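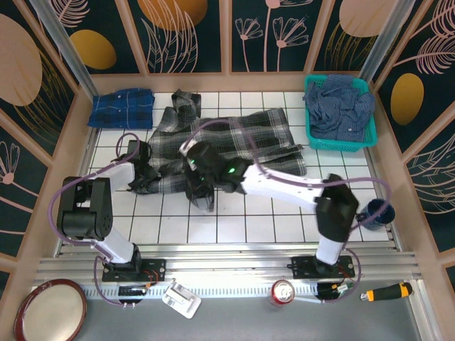
Doblar camisas, una defensa

En mi familia, en Illodano, las camisas se doblaban el sábado después de comer. Mi abuela, Magdolna Szénási, no permitía perchas, decía que la percha es para las tiendas. Yo he vivido más de la mitad de mi vida en otro idioma y todavía doblo las camisas como ella, con las mangas hacia atrás y el cuello arriba.

Leo con frecuencia que doblar es tiempo perdido. Mi vecino Teodoro Robles, hombre práctico, saca la ropa limpia del cesto cada mañana y se viste directamente. Calculó que así ahorra 40 horas por año. Le creo, pero no sé en qué las gasta, y él tampoco me lo supo decir.

Mi opinión es que una camisa de cuadros enseña más que una lisa. Los cuadros son una regla que ya viene dibujada en la tela: si las líneas no coinciden, el doblez está torcido, y se ve desde la puerta. Con una camisa blanca uno puede engañarse durante años. Por eso a los niños les daría primero los cuadros, y una mesa despejada, y les dejaría equivocarse con las mangas, que son la parte difícil. La manga siempre quiere ir a otro sitio.

También quiero decir algo contra el cesto. Es un objeto útil para llevar la ropa, pero muy malo para guardarla. Lo que entra arrugado se queda arrugado, y lo que está en el fondo se olvida — yo encontré allí en marzo una blusa que daba por perdida desde la mudanza a Rundville.

No pido que se planche todo. Plancho poco y mal. Pido solamente que la camisa se extienda una vez con las dos manos, se alise desde el centro y se cierre con cierto cuidado. Son dos minutos, a veces tres si la tela es rebelde. Teodoro me contesta que dos minutos por camisa son muchos minutos, y en esto seguimos sin acuerdo.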